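4.2 Comparison of the two grippers in simulation

Before the hardware trials at Nollholm, we compared the two grippers in simulation. The first one, called Paterson in the following, has two fingers which move in parallel. The second one, Urley, has the same drive but longer and thinner fingertips. Both were mounted on the same arm model and were commanded by the same controller, so that a difference in the results can be attributed mainly to the shape of the fingers. The controller gains were fixed in May and were not changed afterwards.

The task is to take a lemon and to place it into a basket. We selected the lemon for two reasons. Its section changes along the length, so the width of the grasp depends on where the fingers close, and it can roll when it is touched on one side only. In the Zerkby scene set the table has a marble pattern, and several household objects are placed on it as distractors. The view from the camera of the arm is given in Figure 6. The lemon lies on a brown board, the teal basket is empty, and the gripper holds nothing.
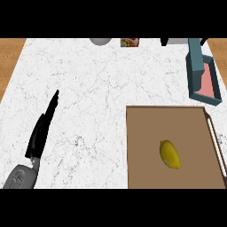

Figure 6. Rendered camera view in the lemon task. The fingertip is over the free part of the table.

For each gripper the start position of the lemon was drawn at random on the board, and its rotation about the vertical axis was drawn independently. The positions of the distractors were kept. In total 3717 episodes were run, after removing those in which the physics engine reported an unstable contact at the first step. An episode was stopped when the lemon was at rest inside the basket, when it had left the board without being held, or when 40 seconds of simulated time had passed.

We count a grasp as successful if the lemon stays between the fingers for 2 seconds after lifting. The placing is evaluated separately. This separation was necessary, as in our first experiments the two errors were mixed and we could not say which gripper was the better one.

Urley reached the lemon more often without touching the board, but it lost the object more frequently during the transport. The loss happened mostly when the fingers had closed near one end of the lemon. With Paterson the contact area is larger and the grasp was more stable, although the wider fingers sometimes pushed the lemon away before they closed. Reducing the closing speed by 10 per cent made this effect smaller for Paterson and had no clear influence on Urley.

It should be noted that the friction between finger and lemon was the same constant for both grippers. The real fingertips are covered with different materials, and therefore the order of the two grippers may change on the hardware. We come back to this point in Section 5.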